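Acoustics notes, second rehearsal

The Brallport clinic lobby has a reverberation time that does not suit a string quartet. With the doors shut and 36 chairs out, a plucked cello note hung on well past the next beat. We moved the players off the tile and onto the carpet near the pharmacy window, which cut the worst of it.

Seating is now a shallow arc, 5 meters from the elevators. The second violin had trouble hearing the viola, so those two swapped places.
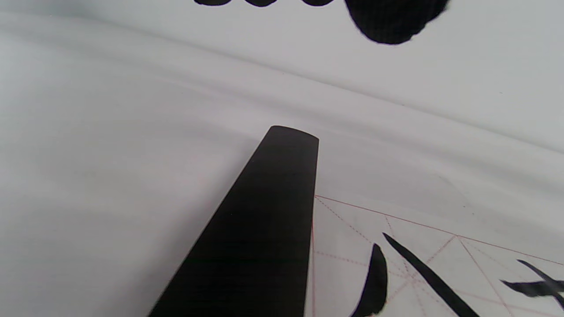
The slow movement of the Haydn works at a lower volume than I expected. The fast one does not. Every run blurs above mezzo forte, and the air handler adds a low hum close to the cello's open G. Facilities can turn the fan down for 16 minutes at a time, so the program has to be cut into blocks that fit. I have dropped the minuet repeats and moved the Dvorak to the end.

Tuning also drifts. The lobby is warmer than the practice room, and the gut strings went flat twice before the break - the steel ones held.
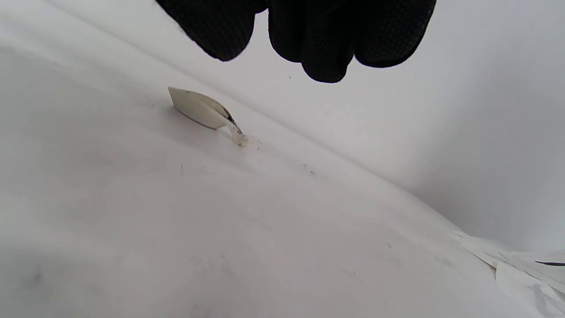 Hiu-tung Peng wrote in to say that the fan was never the problem in the spring series, and that closing the stairwell door took out most of the hum. She would keep the minuet whole and drop the encore. I will try the door in July.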